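Washer trial, Lirilholm utility room — December, run 24
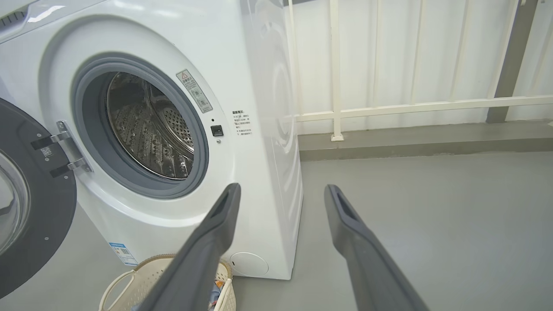
Front loader, door open. Gray gasket, steel drum.

Third round with the Piltament rinse additive. The sheet from Plestico claims it stops lint from collecting in the fold of the gasket. I have my doubts. Dosed 10 ml per load as printed, mixed towels, short program, wiped the fold with a white cloth at the end. Cloth came up gray again, same as the plain-water runs as far as I can tell.

Weighed the lint anyway: nearly 300 mg. Last plain run was lower. I wouldn't read much into that either, the towels are newer this time and shed like mad.

Vuorinen want to call the first two rounds "promising." On what basis? Two cloths and a smell test. Not signing that.

Batch 3776 is almost used up. Before opening the next one:
- same towels every run, washed twice first
- wipe the door glass separately from the gasket
- leave the door open overnight — it was shut after run 22 and the smell notes are useless

Scale needs a new battery.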